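May 25, 2018

When I came to the workshop at Kurkus, Brodie Wihongi was on his knees with a torch between his teeth, looking at the cable under the bench. He asked me to wait until he finished the last clamp. Then he washed his hands and we talked.

Brodie looks after one cell only. It has two arms, one bench and a control cupboard, and in the house it is called Idden. He took it over in April from a colleague who moved to the Plokby site, and with it he received a notebook with 50 pages of small handwriting.

"I read the notebook twice," he says. "The first time I understood very little. The second time I had already made most of the mistakes in it."

His morning begins before the arms have power. He wipes the fingers with a dry cloth, checks the screws at the base of each finger by hand, and looks if the tape on the bench has lifted at the corners. Only after this he switches on the cupboard and lets both arms go to their home position, slowly.

"If I hear something new, I stop and do it again," he says. "The ear is quite good for this work. A dry joint has a sound like a shoe on a clean floor."

The setup is written on one sheet, fixed inside the cupboard door. The strips of red and blue tape are for him the most important part of it, and he does not allow anybody to clean the bench with a spray. In his first weeks a strip was moved by the width of a thumb, and he lost a whole afternoon to it.

"I was searching in the program, I was searching in the motor settings. In the end I took the ruler and measured from the table edge. It was 9 millimetres."

After each repair he makes the same small test with two paper cups, a yellow-green one and a grey one, and a little green piece which must go from one to the other. Paper is a strict judge, he says – when the fingers close too hard, the cup keeps the mark and he can show it to the others.

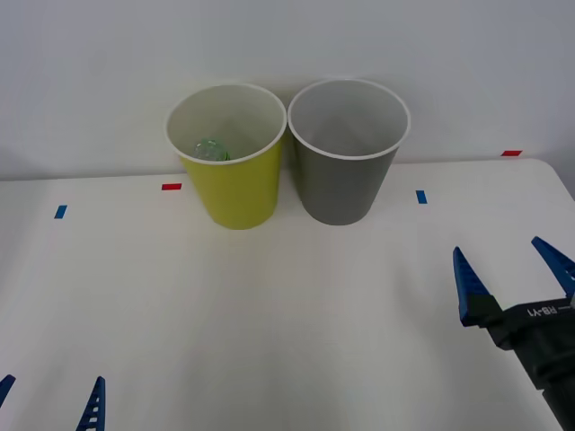

How often do you change the fingers?

"Every 592 hours of running, and earlier if I find a crack near the base. I always change both fingers of one gripper together, then I set the opening again from zero."

The spare parts come from Tan, a small supplier, and delivery takes five days. So he keeps one full set in a drawer, with the screws in the same bag. The cable which he was repairing in the morning will go on his list for the next order.

Before I left, he wrote the new clamp into the notebook, with the date and the size of the key he had used.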